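3.2 Worktops and the traces of daily use

Much of what we learned in Brenesville came from furniture, and from tables most of all.

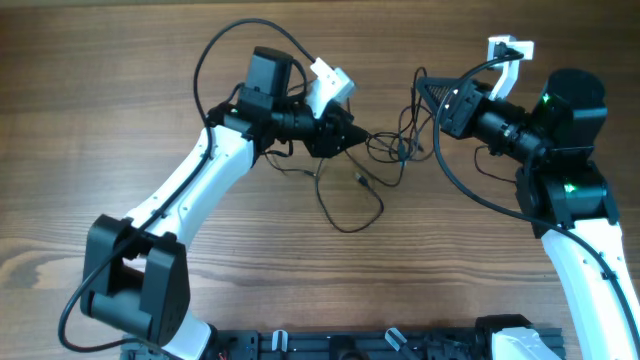
Figure 9. A wooden tabletop with fine horizontal grain and a darker knot at the left edge.

When we set out to study how households and small workshops look after their wooden surfaces, we expected people to talk mainly about cleaning products. They did mention them, of course, but what they really wanted to tell us about was the wood itself – where it had come from, which relative had sanded it, and which side of the table had always faced the window. We mailed 2,260 questionnaires and got 838 back, many with extra pages tucked inside, and we are still grateful for every one of those pages.

Grain and knots came up far more often than we had planned for. Our form had a single line for "other features," and respondents filled it, then wrote up the margin. A knot like the one in Figure 9 was seldom called a flaw. People used it as a landmark instead, so that a child's place at supper might be "the knot end" and the bread board might live "just past the swirl." Differences in color across a top were treated in much the same friendly way. Owners gave us several explanations for them, including sunlight, old oil and the habits of the tree, and we did not try to settle which was right in any one home.

Oiling habits varied more than we can do justice to in a short section. Some respondents oiled every December, before company arrived, while others waited until the surface felt dry under the hand. The Tikus workshop, which kindly let us sit in on 9 of its finishing sessions, favors thin coats and a long wait between them. The Allis workshop, a few streets away, puts on one generous coat and wipes it back hard. Both were patient with our questions, and both were quite sure the other was wasting oil.

We sorted the written comments using the Konstantinidis scheme, with one small change: we split "damage" into marks the owner wished to remove and marks the owner wished to keep. The second group turned out larger than the first, and we return to it in Section 3.3, where the rings left by cups and pots are taken up at some length.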